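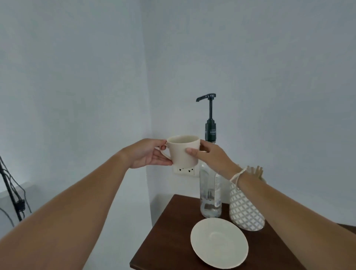 Reference > Consumer Electronics > Audio > Portable Players

Print this article | E-mail this article

Jernovetti Tanui

The Tanui was a portable digital audio player made by Jernovetti, a small electronics firm best known until then for kitchen timers. It was sold in a single color, which the company called graphite and most owners called gray. Production ran for a little under two years, long enough for three firmware updates and one change of slogan.

Development

Work on the Tanui began after Jernovetti's head of products, Gert Magagula, decided that the timer business had gone as far as it could. The first prototype used a timer case with a headphone jack drilled into the side, and it still beeped when a song ended. The beep was removed from the second prototype at the request of everyone who had heard the first.

The circuit design was led by Benedicta Quartey, who had joined the firm to work on a talking oven thermometer. Her layout kept the playback chip well away from the power supply, and it gave the Tanui an unusually quiet headphone output for its price. The menus were written by Kha Châu, working alone, over a period the company's newsletter described as "a spring."

Design and features

The player had 8 gigabytes of storage, a two-line screen and a dial. The dial was the main selling point. Turning it scrolled through tracks, pressing it selected one, and pressing it while turning did something different in each firmware version. The printed manual covers this last function under the heading "Advanced Use" and gives it one sentence.

Music was loaded with a desktop program called Skidholm, supplied on a disc. Skidholm sorted every library by the date on which the files had been copied — a choice defended at some length in the help pages — and could hold no more than 2,496 tracks, whatever their size. Owners of short songs felt this keenly. The limit was never lifted, though the second update did add a message announcing that it had been reached.

There was no radio. The box carried a small radio symbol anyway, left over from an earlier plan, and later boxes had a sticker over it.

Reception

Reviewers praised the sound and had less to say about the rest. Crescencio Lozano, writing in the hobbyist magazine Grollwood, called it "the best-sounding thing I have ever sworn at" and gave it 127 points on a scale the magazine had always presented as running to 100. A correction appeared in June, lowering the score to 100. Jernovetti went on quoting the first figure in its advertising until the player was withdrawn.

Sales were steady at first and then steady at a lower level. The larger makers had moved to touch screens by the second year, and Jernovetti answered with a new slogan, "Still Turning," which did not bring many people back to the dial.

Later use

The Tanui has kept a modest following among people who repair old players. The battery is held in by two ordinary screws and can be changed in a few minutes, a convenience inherited from the kitchen timers. Dede Tetteh's replacement firmware, the most widely used of several, removes the track limit and lets the player show up as a plain storage drive, so that Skidholm is no longer needed. It also restores the beep, as an option, switched off by default.

See also: Digital audio player; Firmware; Kitchen timer

Print this article | E-mail this article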